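Subject: Re: [bookshelf] The Herkska Road – anybody finish it?

Some thoughts on this one, and a warning that I'm about to be a wet blanket.
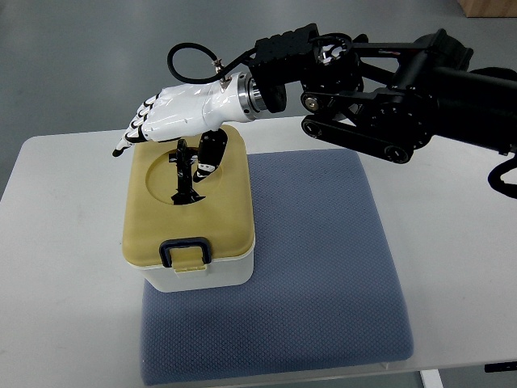 I finished it last night around the time sensible people are asleep. All 49 chapters. I see why folks are passing it along, and the retreat over the river kept me turning pages. But I don't believe a good chunk of it, and I'm surprised how easily the list is swallowing it whole.

On the earlier message:

> Just read The Herkska Road in two sittings. It's the memoir of
> a sergeant whose patrol gets stuck on the wrong side of the pass
> with 11 men and one working radio. The part where they let the
> truck driver go had me in tears. He remembers EVERYTHING, every
> word they said to each other. I don't know how anybody can read
> it and not think they did the right thing. Should be required
> reading in high schools.

It's the "he remembers everything" that bothers me. The argument over the driver runs 10 pages, in quotation marks, with each man getting a neat little speech. This was at night, in sleet, with people shooting at them an hour earlier. The book came out decades later. I can't tell you what I said to my own wife at breakfast. I was in for six years (motor pool at Brandton, nothing heroic) and the arguments I remember were mostly swearing and somebody asking what time it was.

I'm not calling the man a liar. I think he remembers that there was an argument, and who was on which side, and a writer helped him with the rest. Fine, then say so up front. The note in the back says only that "some conversations have been shaped." Shaped by how much?

Then there's the radio. In chapter 12 the battery is dead and they bury the set so it won't be captured. Later on, when they reach Somboon's farm, somebody is "fiddling with the dial." Same radio? A different one? I went back and looked twice. Maybe I missed a line, and if one of you has the page number I'll take it back.

The number that gets quoted most is the 959 enemy troops on the road. Who counted? They were lying face down in a ditch. It sounds like it came out of a report, and he doesn't say which one. If he'd written "hundreds" I would have nodded and kept reading.

As for whether they did right by the driver – I think so, probably. But the book is built so you can't think anything else. The one guy who wants to shoot him is also the one who steals food two chapters earlier. Pretty handy. I would have liked to hear that side from somebody I didn't already dislike.

If you want one on the same campaign that I trust more, try Drona Crossing. It's drier, the maps are lousy, and the first third is all about supply trucks, which I happen to like. When that author doesn't know what was said, he tells you he doesn't know. There's a chapter on the same pass, and he has the patrol coming down the north side, where the sergeant says south. One of them is wrong.

I have a library copy of Drona until the end of September if anyone local wants it after me. The Herkska paperback you can just have. The spine is cracked at the river part.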